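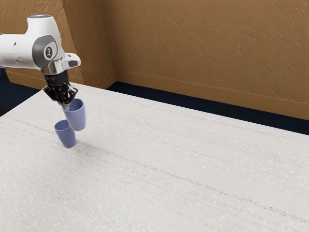 The ferry was not going to wait past June, the harbor office told her over the phone, and if she wanted her mother's furniture off the island she had better book a space now.

She booked it. The boat was the Bernatach, and the fare for a small van was 118, paid ahead, no refunds.

Her mother had lived on Gaete for 40 years, in the last house before the quarry road. After the funeral the house stayed shut through one winter. When she opened the door the air smelled of coal and old paper. She put the kettle on and sat down with her coat still buttoned.

There was less to take than she had thought. The bed was built into the wall. The dresser had worms in one side. In the hall closet she found a box of receipts from the Jurketti store, tied in bundles by year, and under it an envelope with 200 in bills that were no longer good anywhere.

She worked until dark. She kept the chairs, all 4 of them, and the clock, and a coffee pot with a dent in the lid. The rest she left where it was. A man from the quarry came by and asked if she was selling. She said she didn't know. He said the roof would need doing either way, and then he asked about the stove.

"You can have the stove," she said.

"I'd want to pay for it."

"Then pay for it."

He came back the next morning with a hand truck and his son. They had to take the door off. When the stove was out there was a clean square on the floor, the boards still yellow, and a child's mitten in the corner. It was red and very small. She looked at it for a while. She had been an only child and had never owned red mittens.

She put it in her pocket and helped them hang the door again. The boy held the screws.

The Bernatach came in at noon. She backed the van on and went up on deck, where it was cold, and stayed there until the quarry was out of sight.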